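Eleck Table Linen Hire — Frequently Asked Questions

The answers given on this page apply to all bookings made through our Brernora showroom. Clients with a signed venue agreement should refer to that agreement first.

What patterns and colours are available?

The current range comprises plain, damask and woven check fabrics. Colours may vary slightly between dye lots.

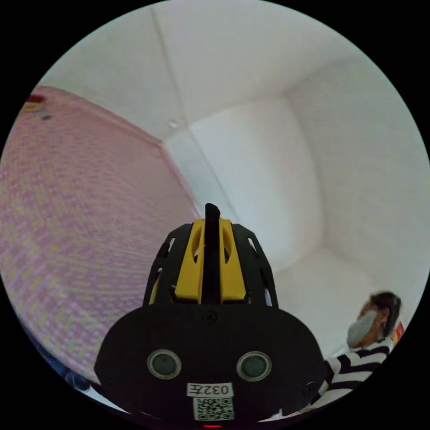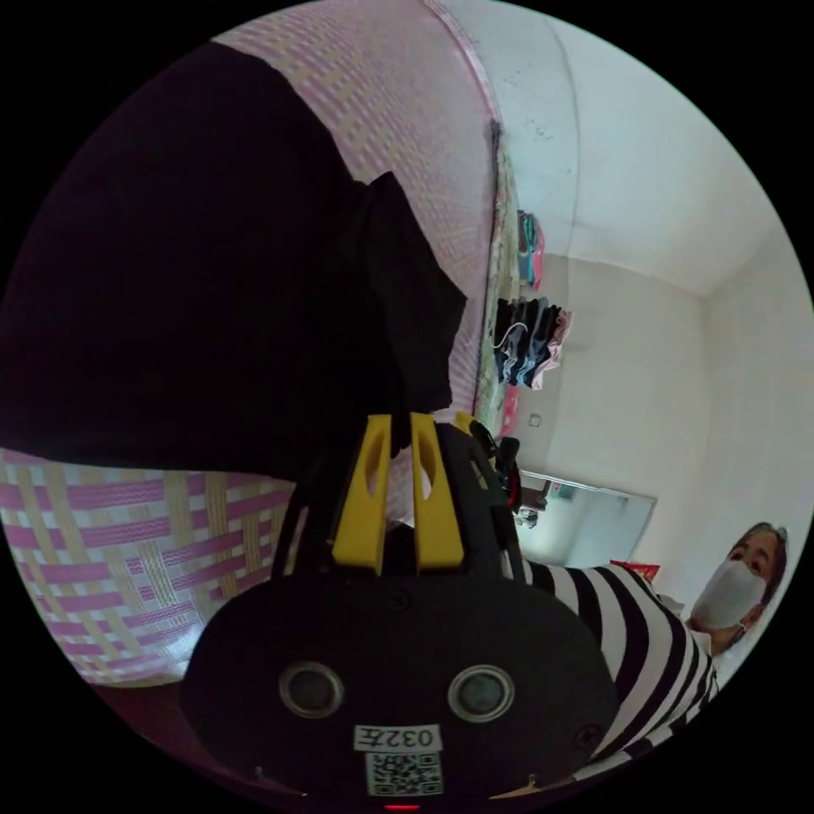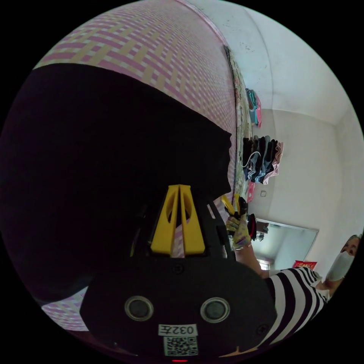

Swatches may be borrowed for up to 5 days at no charge. Clients matching linen to flowers or stationery are advised to view a swatch at the venue in the evening as well as in daylight.

Is there a minimum order?

The minimum hire charge is $88, excluding delivery. Orders of 200 napkins or more are supplied pressed and bundled by table.

How do I choose the right cloth size?

Measure the table top and add the desired drop on each side. For seated dining we recommend a drop of 25 to 30 cm. Floor-length cloths are available for round tables only. The Sirkia range is cut square and will hang unevenly on a round table; this is not considered a fault.

When must I confirm final numbers?

Final numbers are due 90 days before the event for bookings in November and December, and 14 days before at all other times. Increases after that date are subject to availability. Reductions are not refunded.

Should linen be washed before it is returned?

No. Please shake out crumbs, remove pins and confetti, and place the cloths in the bags supplied. Damp linen should be hung to dry before bagging — mildew cannot be removed and will be charged at replacement cost.

What happens if a cloth is stained or damaged?

Ordinary food and wine stains are covered by the hire fee. Candle wax, burns, tears and permanent marker are not. Replacement charges are listed in the Kovács price schedule enclosed with your invoice.

Do you deliver to regional addresses?

Yes, by road freight. A signature is required on delivery. Collection is made from the same address unless other arrangements have been confirmed in writing before dispatch.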